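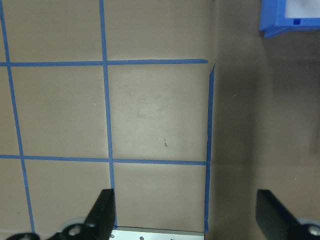

Blue tape on the tables – please leave it be

Quick one before the December break. The blue tape squares on the worktable are staying. Yes, the corner on the right side doesn't quite close up, we know, there's a little gap. Efe Babalola laid it out at the end of a long evening and ran out of patience before he ran out of tape. It works fine. One kind of part per square, finish what's in it, then on to the next.

What we ask:

Don't peel it. Painter's tape comes up clean if it's done slow, and Efe wants to do it himself.

No glue or paint inside the squares. There's a sheet of scrap board under the sink for that.

Wipe down with a damp cloth only. The spray from Premell lifts the ends of the tape, and teh smudges in the middle square can wait for a proper scrub in the new year.

If you want your own grid at home – mark out the long strips first, then go across. Keep the tape low and don't stretch it. Stretched tape creeps back overnight and then you have gaps.
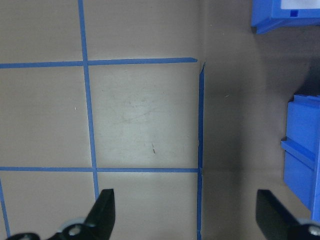
SUPPLIES & ROOM NOTES

Tape: 16 rolls of the blue in the cupboard, top shelf. Take from the open pack first. Janik order is in, Indance order is not, we're chasing.

Top end of the right-hand strip has a ragged bit. Leave it, a fresh peice goes down when the rest gets redone.

Blue bins stay in this room. Two went walking last month and it took 15 emails to get them back.

Door code is now 1156. The Michailidis group has the room until 4:00, so please knock if you're early.

Sign-up sheet by the coat hooks, 34 names so far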